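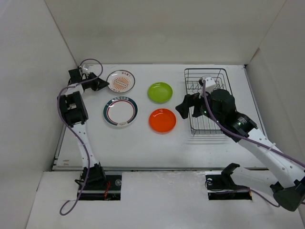
Why do racing cars have such fat, smooth tyres?

Because smooth tyres put more rubber on the road, and more rubber means more grip.

Try pressing one fingertip on a table and sliding it along. Easy! Now press your whole hand down flat and push. It sticks a bit more, doesn't it? A racing tyre with no grooves is called a slick, and it works rather like your whole hand. It also gets very warm as it goes round, and warm rubber turns soft and a little bit sticky — lovely for zooming round corners.

So why doesn't the family car have slicks? Well, think of rain. Grooves give the water somewhere to go, and without them a car can slide along on top of a puddle like a duck landing on a pond. When it pours at the Grincombe circuit, Anju Shakya and her crew have to swap all four slicks for grooved tyres, and they can do it in 17 seconds, which is probably quicker than you can put your wellies on (have a go and see!).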